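So the department has finally announced what it's doing with Malathi Salian's studio, eight months after her funeral. I have read the email twice and I still don't know what it says. Thread.

It says the ceramics studio will be "reimagined in her spirit." Malathi taught in that room for 13 years. Her spirit, as far as I ever met it, was telling you to wedge the clay again and stop talking.

What's being proposed, once you get past the first page: the wheels go to the Gundemora site, two kilns get sold, and the room becomes a "critique lounge." With her name on the door.

I asked Satish Thampi which kilns. He didn't know. He's been teaching out of that room since she got sick, so you'd think somebody would have mentioned it to him.

Also there is a memorial fund. Minimum gift 375 dollars if you want your name in the program. I was her student, I graded for her for 2 summers, and I'm being offered a tier.

Where does the money go? "Programming." I wrote back and asked for one example of programming. That was in July.

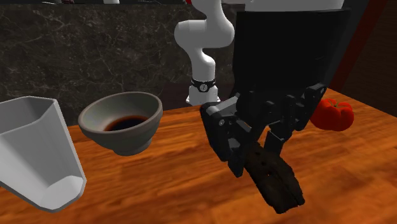 Jug, bowl, tomato. Still life with a marble backsplash.

Saranya Rao says I'm being unfair and that a named room is more than most adjuncts get. Fine, true. Most adjuncts get a cake. I don't think that makes the lounge a good idea.

And please look at the tribute page before you tell me how moved everyone is. They've got her down as a painter. She painted for maybe a year in grad school and hated all of it. The Rodrigues show was pots, start to finish. The catalog is in the library, go check it out.

Aravind Gounder wrote to get that fixed and was told the page is "a living document." It still says painter this morning.

To be fair to the chair, I'm told the Gundemora move was in the works before she died. Maybe so. Then say that, and leave her out of it. Don't run a space cut through an obituary.

Someone in my replies asked what I'd want. Keep the wheels where they are. Put Satish on a real contract. Hang the glaze tests she left in the hallway, the ugly ones too, with her notes on the back where people can read them.

There's a meeting for alumni at 4:30, on the second floor, and you have to sign up to speak. I signed up. I expect to get two minutes and a thank you for sharing.

Manikandan Rao has the sign-up link if you went through the program and want in. Bring the catalog if you own one.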